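Tips for teaching a kitchen robot by remote control (from my own back bedroom)

I've been doing remote demonstrations for the Kandasamy project since November, which means I sit at a desk with a pair of hand controllers and drive a gripper through a simulated kitchen, and the software learns the job from whatever I do. All my bad habits included! I have 1,609 recordings to my name now and I'd throw a fair few of the early ones in the bin if they'd let me. A few of you asked for my tips after the last page on tidy drawers, so I've written them down as they came to me.

Start with a rehearsal and don't record it. I do the whole task once in my head, then once with the controllers, and only then press the button. If you're still deciding which way to go round a cupboard while the recording is running, all that dithering gets learned as well.

Open the fingers early. I like them fully apart well before I get anywhere near the thing I want, because opening and reaching at the same time always makes me wobble.
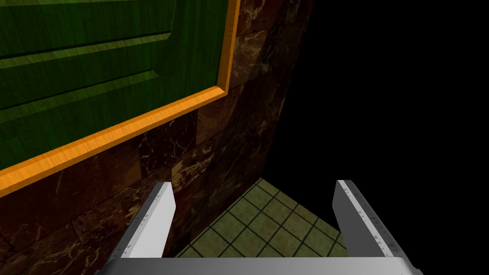
Fingers wide open by the green panel, with the floor tiles showing between them.

Pick something that doesn't move and steer by it. In the Gemavow kitchen I use the orange frame round the green panel, and I can tell from its bottom rail whether I've drifted to one side. Grout lines are good too (the olive floor is a gift for this, all those little squares). Plain walls are hopeless and marble is worse than you'd expect, as the veins wander all over the place and your eye wanders off after them.

Go slower than feels natural, but keep going. My first go at the controllers was all dash and stop, dash and stop, like a learner driver in a car park. One smooth, dull movement is worth any amount of clever ones. If you do have to stop, take your thumbs right off, have a breath and start again gently.

Mind the dark bits. The kitchen I work in has a big patch that's completely black, and with no floor or wall to judge by I lose all sense of how far away the gripper is. I try to come in from the tiled side now, even when it's the longer way.

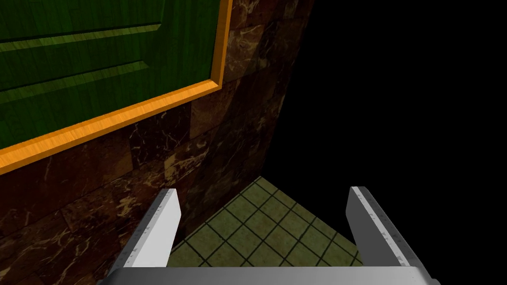
Words and remote driving by the Grustano Kitchen Notebook

Now, the desk end of things, which matters more than I thought it would. Rest your elbows. I put a folded tea towel under each one and my hands stopped shaking by the second morning. The controllers I use are Ekport ones and the grips get slippery, so I keep a dry flannel next to the keyboard and wipe them between runs. Cup of tea on the other side of the room, please - I've learned that one the expensive way.

Do your sessions in batches. I stop after 50 recordings and walk round the garden, whether I feel tired or not. On the one evening I carried on past that, I threw away 43 of them the next day, and it was all the same fault: I'd begun letting go too soon, before the gripper had properly settled.

Coming straight down on something is the hardest part to teach, I think. Your own gripper gets in the way of the very thing you're after, so do your lining up while you're still high and can see all of it. Then lower in one go.

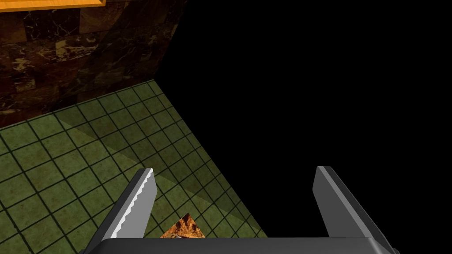

And keep your wrist still on the way down. I used to twist mine without noticing, and every twist turns up again later when the robot has a try by itself. Quite embarrassing, watching a machine copy your fidgets.

Don't tidy up your mistakes too much, though. If I miss and then put it right calmly, I keep the recording and mark it as a recovery, and the project are glad of those. If I miss and flap about, it goes. I write a word or two against each one in a notebook straight away ("wobbly", "nice", "late close") as by teatime they've all blurred into one.

Last thing, save as you go. I got as far as recording 1,270 before I set up a second copy on a separate drive, and I still go a bit cold thinking about it. Mine copies itself across at lunchtime now while I'm making a sandwich.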